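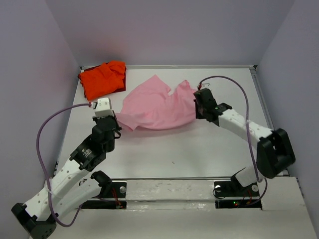

A list member wrote last night:

> I think you are too hard on Sovurard Radio. They have a small newsroom
> and the Morrison hearing is long and quite technical. They did send
> a reporter on the opening morning. What more do you expect from
> a station that also has to cover Rilstead, the coast and all the
> football? And the Kerkley paper printed a full page, so people who
> wanted to know could know.

Thank you for this answer. I have read it twice, and I agree with a part of it. The reporter on the opening morning was good. She explained in plain words why the former tenants went to court against Morrison, and she gave the firm a fair chance to reply. My complaint is about what came afterwards.

I listened to the evening programme through the whole hearing and wrote down each time the case was mentioned. I have notes for 14 programmes. The longest item after the opening morning was 59 seconds, and most of it was the statement which Morrison had sent to all newsrooms. I know it was the same statement, because the Kerkley paper printed it too, with the same wording. When the former site manager gave evidence for a whole afternoon, the evening programme did not mention the court at all. It had a long talk about the new car park in Rilstead instead.

You say that the hearing was technical. I went to two of the afternoons myself and I did not find it so difficult, even with my English. A witness said that the damp reports were kept in a different folder from the one shown to the council. Any listener can understand this. It needs two sentences on the radio, perhaps three.

About the full page in the Kerkley paper: it was printed before the hearing began, so it could not contain any evidence. Also the paper is not sold in the villages on the Sovurard side, where many of the tenants live now. For them the radio is nearly the only local source.

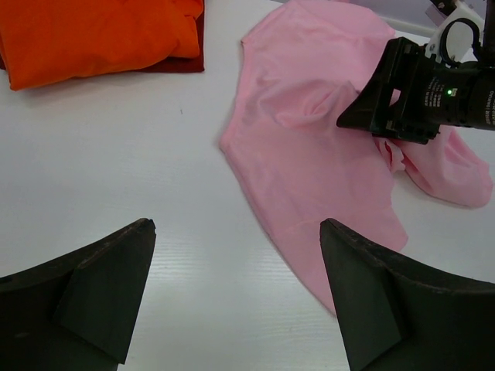 Good court reporting needs somebody to go back and finish the work, also when the first excitement is over. Sovurard did the easy part and presented it well. The opening day was like the orange garment there, folded and put in its corner, and the weeks after it were like the pink one, still lying partly crumpled on the table. I would be happy with a less tidy first day if the rest received the same care. A station can read the court list each morning and telephone the lawyers at lunch, and this does not need a reporter in the room all day.

You also wrote privately that I have something against the station because of its advertisers. I prefer to answer this on the list. I do not know if Morrison buys advertising there and I never said so. I only say what was broadcast and what was not. If somebody has a recording that I missed, for example from the breakfast programme, please send it and I will correct my notes. I cannot listen before eight because of my work.

I have started a letter to the station and will put the draft here before I send it. Please keep your changes short. The last time, with the hospital letter, we had 1,000 words at the end and received no reply.

The judgment is expected in December. I would like to ask them two things in the letter: will a reporter be present when it is read, and will the programme broadcast what the judge says before it broadcasts what the firm says about it?

Best regards to all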